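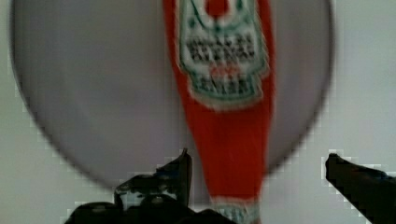

Department of Mechatronics, Capstone Project Reports

Evaluation of the Clorneck Two-Finger Gripper Kit for Table Clearing

Maëlys Delorme and Hartmut Teuber

1. Purpose

The department asked us to find out whether the Clorneck kit is good enough to replace the older Prolside grippers in the second-year lab. The kit comes with a two-finger gripper, a small wrist camera, a mounting plate and a licence for the Tovlow control software. It sells for $1333 with the student discount. We were given one kit and one term to test it, finishing in November.

We chose table clearing as the task. The arm has to pick up kitchen items lying on a plate or on the bench and put them in a bin. The second-year students already do a version of this with blocks, so the program was easy to adapt.

2. Setting up

The mounting plate fitted our arm without changes. The printed instructions skip the cable routing, and our first attempt left the camera cable too short to turn the wrist all the way. We moved the clip further down the forearm and had no more trouble with it. Tovlow installed on the lab computer in one afternoon. The colour settings are buried in a menu called Advanced and have to be saved again after every restart.

3. The bottle test

The item we spent the most time on was a red plastic condiment bottle lying on a round grey plate. It has a wide body and a narrow neck, and we wanted the gripper to take it by the neck with one finger on each side. We picked it for its shape and also for its colour, as the plate and the bench are both grey and the software should have no excuse for missing it.

Finding the bottle was the easy part. Centring on it was harder. Tovlow works out a grasp point from the outline of the object, and in the wrist view the fingers often came down with one close to the neck and the other well off to the far side. The kit closes both fingers at the same speed, so the near finger touches first and pushes the bottle across the plate. Adding a short sideways correction before closing fixed most of this.

The wrist camera has a fixed focus. With the bottle under the gripper the label lettering was too blurred to read, so we dropped our plan to sort items by label and sorted by colour and shape.

4. Results

We ran 400 attempts in total, split evenly between the default program and our corrected one. The corrected program was clearly better on the bottle and made little difference on cups and sponges. We replaced the rubber finger pads 2 times. Spare pads come in packs of five and must be ordered from Valderrama, the distributor, who took longer to answer email than to ship.

5. Recommendation

We recommend buying the kit for the second-year lab, with the sideways correction included in the starter code. It should not be bought for any exercise that needs text to be read at close range. The log files and the modified program are in the shared folder under Clorneck.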